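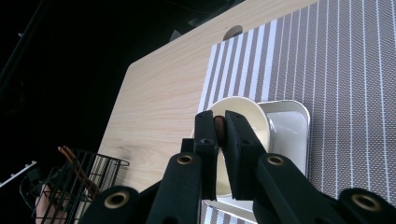 *The gripper on the rim of a white bowl, striped mat underneath.*

I went to the open day of Stoton in September with one question: how does their software know where the gripper is, when there is only a hand holding it? My own work is with motion planning for arms that are bolted to a floor. There the position comes from the joints and you do not think about it much.

The visit started at 9 in the morning in the building they call Villa. We were divided in groups, and my group began with the planning people. They explained their tool Gendunix, which takes a recording from a hand-held gripper and turns it into a path that a real arm can follow. The first step is to estimate the pose of the camera from the video. The second step is to check if the arm can reach every pose without hitting its own limits. If it can not, the recording is refused, and the reason is written in a log.

I liked this log very much. It says for example "wrist limit, frame 352", and you can jump to this frame and look. In my company we have only a red line and a lot of guessing.

For the pose estimation, they said that wood grain and striped cloth are good friends, because there is much texture to follow. Shiny dishes and dark background are more difficult. A striped cloth has also its own problem – one stripe looks like the next, and the tracker can jump by one stripe. Their answer is to compare each jump with the motion sensor, and to trust the sensor when the two do not agree.

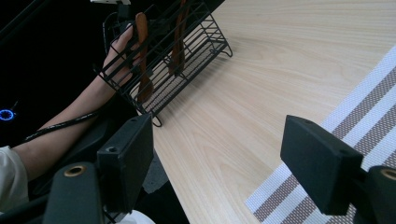

Thin wire was the other subject where we stayed long. A depth estimate often sees through the gaps of a rack and gives you the distance of the table behind. Durirell, the perception module, therefore keeps two depth values at such places and lets the planner use the nearer one. This makes the planner careful, sometimes too careful. In one replay on the screen the arm made a big curve around a rack where a straight move would be enough.

I asked how many recordings pass the check. From the last set of 1847, they refused 300, mostly for speed. People move their hands faster than the arm is allowed to move. Slowing down the whole recording is possible, but then the closing of the fingers comes at the wrong rhythm, so they stretch only the parts between two contacts.

After lunch there was a short session about the log format. It is plain text, one line per event, and they plan to keep it like this. I wrote down the field names and will try the same for our planner.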